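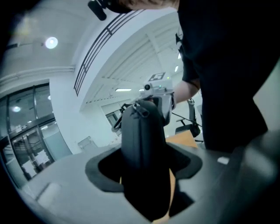
Uslow Town could have striker Laing back for Saturday's trip to Gronton, manager Rhona Forsyth has admitted, though she stopped well short of promising he would last until the pies ran out.

The forward has not kicked a ball in anger since December, when he hurt his knee celebrating a goal that was then ruled out for offside. He has trained with the first team for 11 days and came through a behind-closed-doors friendly on Thursday night without falling over.

"He's in the squad, and he might even get off the bench," Forsyth said. "I told him if he scores he's to shake hands and walk back."

Uslow could use him. They have managed 3 goals in five matches, one of them put in by a Nemitz defender who had looked their likeliest scorer all afternoon.

Gronton, meanwhile, are unbeaten at home and have sold out the away end, all 200 places of it – a feat Uslow's supporters last managed when entry was free.

Midfielder Nemitz is suspended and goes nowhere. Forsyth will name her side an hour before kick-off, and the winners travel to the coast in the next round.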